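Notes from the Flolwood Swap Shelf

I finally sorted out the bathroom stuff, and it only took me from February until now! If you've ever stuck your hand in my vanity drawer (sorry to my sister, who has), you know it was a mess of brushes, half-used bottles and things I bought on sale and then forgot I owned.

My one rule this time was that everything had to come out onto a big wooden table before any of it could go back. I've tried tidying drawer by drawer and all I do is shuffle the same junk around. Out on a tabletop you can see what you've got — spray bottle, flip-cap bottle, big fluffy makeup brush, skinny brush, the lot — and it's a lot harder to pretend you need all of it.
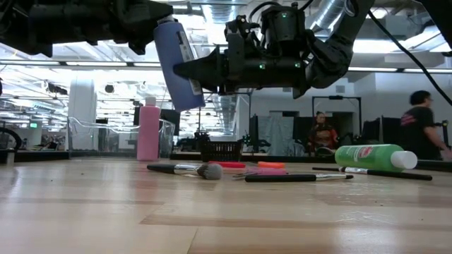
Brushes get their own cup now, bristles up. I wash mine in a little baby shampoo and lay them flat on a towel overnight, and the big powder one always takes the longest to dry. Bottles go in a plain bin under the sink, tall ones at the back. If a flip cap won't snap shut anymore, that bottle goes next to the shower and gets used up first.

I ended up with 16 things for the swap shelf, mostly unopened hand lotion. Come and take some, please! The shelf is just inside the door at the Kitum Street hall, and you don't have to bring anything to take something. We could really use small bins and drawer dividers too — mine went in the first hour and I've already had three people ask for more.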